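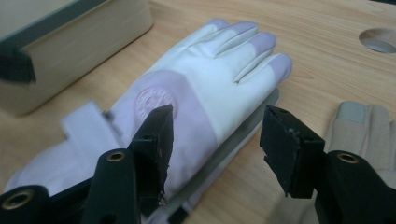
White glove with lavender fingertips, on the tabletop.

12 July 2019

Marbling, third go at the endpapers for the Duldale ledgers. Writing this up while the last sheets drip, so excuse the blots.

Where we'd got to: the first batch slid. Lovely crisp pattern in the tray, laid the sheet, lifted it, and half the colour ran straight off down the paper like gravy off a plate. Second batch was better on some sheets and dreadful on others, out of the same tray, same colours, same pair of hands. I blamed the alum. Sang blamed the size. Ivone came through from the finishing room, looked at the rack and blamed the paper, and then went off to have her lunch, and I'm afraid I'm going to have to go and find her later and say she was right.

Size. Made up last night: carrageenan blended into cold water, a spoonful at a time with the blender already running. If you tip it all in at once you get frogspawn and no amount of blending will shift it (I did this in the spring and I'm still finding bits). Left it covered overnight to let the bubbles come up. This morning it was clear and pourable, a bit thicker than single cream. I skimmed it with newspaper strips, three passes, and the last strip came away clean.

Brurulton water is very hard and I used bottled this time. It's a nuisance carrying it up the stairs but I want to stop wondering about it. Once the ledgers are done I'd like to try the same thing with tap water and softener and see if anyone can tell the difference. My bet is no. Sang's bet is yes, and he's usually the one who wins these.

Alum. Dissolved in 700 ml of warm water, cooled right down, sponged on in one direction and then across it. Pencil cross on the back of every sheet so we know which side is which when it's dry, and please, everyone, ACTUAL pencil, the green biro bled through on two of the good ones. Stacked under a board for 30 minutes, still a little damp when I used them. They curl at the corners if you let them go bone dry, and then you trap air when you lay them down.

Colours. Prussian blue, yellow ochre, lamp black, and the mauve Sang mixed for the headings (he's calling it mauve, I'd have said lilac, we've agreed to differ). All gouache let down with water and then gall added by the drop from the little brown bottle. Notes on each, for next time:

Black wanted hardly any gall. One drop too many and it shoved everything else into the corners.

Ochre sank. It always sinks. I ground it again on the slab with a bit more water and it behaved after that, though there's still a gritty bit at the bottom of the pot, so stir it every time you dip.

Blue was a joy. Went down second, spread to the size of a saucer and stopped there.

The mauve has white in it and the white is heavy. Nice soft colour floating in the tray but it dries paler than you think, so if you're matching to anything, match to a dry sheet. I made a strip of test dabs and pinned it over the sink.

Now the paper, which is the interesting part. We had two lots in the drawer. One is the old Khổng stock, what's left of it, slightly creamy, no watermark. The other is the new Prandeck that came in when we ran short, and it's a really nice sheet, strong, folds beautifully, takes paste without cockling. But it's buffered. It says so on the wrapper! I'd thrown the wrapper in the bin under the bench, and Ivone fished it out and left it on my stool without a word.

So the chalk in the sheet fights with the alum and there's nothing left to hold the colour down. That would explain the second batch nicely, as I'd been pulling from the drawer without looking and the two lots had got shuffled. I sorted them by holding each one up at the window. The Prandeck is a shade whiter and has more rattle when you shake it.

Ran 6 sheets as a fair test, alternating, old paper then new, same throw of colours and the same size, combed once each way with the wide comb. Every one of the old sheets held. The new ones all washed off in patches, worst in the middle, with a sort of map-of-the-coast edge where it had held on. One of them is rather beautiful, to be fair, and Sang has bagged it for the cover of his own notebook.

Then I got curious and tried a double coat of alum on a new sheet. Bit better, still patchy, and the surface felt rough when it was dry. I don't want to go down that road for something that's meant to sit in a ledger for years. Too much alum is no friend to paper and these are going back to people who'll notice. Leaving it there.

Decision, unless anyone shouts: old Khổng stock for all the Duldale endpapers, Prandeck for guards and linings where being buffered is a good thing. I've put them in separate drawers and written on the fronts in letters you could read from the street. There's enough of the old for the ledgers if we don't waste any. There isn't enough for anybody to practise on, so practise on the offcuts from the poster job, which take alum perfectly well.

Pattern. We went round and round on this. The surviving original is in the big ledger, facing page 332 where somebody has tipped in an old endpaper as a patch (no idea why, it's been pasted over a tear with what looks like flour paste, and something has had a nibble at it). It's a plain stone pattern with a bit of vein, blue on top, ochre underneath, and black fine as thread running between. I'd been doing it with a comb at the end and that's wrong. There's no comb in it at all. The slight drag you see in one corner is just how the sheet was laid, someone's hand hesitated on the way down.

So, the order that gave the closest match: black first, flicked from the whisk, then ochre, then blue in bigger drops, then a shake of plain gall water to squeeze the veins thin. Don't touch it after that. I know. I wanted to as well.

Laying: hold opposite corners, let the middle touch, lower the rest in one breath. If you stop you get a line. I got a line on two this afternoon, the phone rang on the first and I've no excuse for the second. Rinse with the jug held low, and don't aim it at the pattern.

Cleaning the size between sheets, I've gone over to one full-width strip of newspaper pulled towards you, off the near end of the tray. Much quicker than dabbing. The size was still good at teatime but getting sluggish, and the blue had started making little starry edges, so that's dust or a skin forming, probably both with the window open. I've covered it, but I wouldn't trust it tomorrow for anything that matters.

Bits and bobs:

Gall bottle nearly empty. Ordered more, delivery could be August at this rate, so go easy.

The long tray has a weep at one corner. I've run a bead of sealant along the outside, leave it alone until it's cured.

Whoever has the narrow rake, it's the one with the brass pins, I'd like it back for the spine papers.

Ivone wants the finished sheets waxed and burnished before they come to her, thin coat, soft cloth, and the agate on the long-grain direction only. She showed me on a scrap and it brings the blue up like anything. It also shows every speck of grit in the ochre, hence the second grinding.

Sang is going to try the mauve on its own as a single-colour vein for the boxes, using the poster offcuts. I've left him what's in the pot with a saucer on top.

Drying rack is full on both sides. Good sheets are on the left, the rest are on the right and anyone can have those for wrapping.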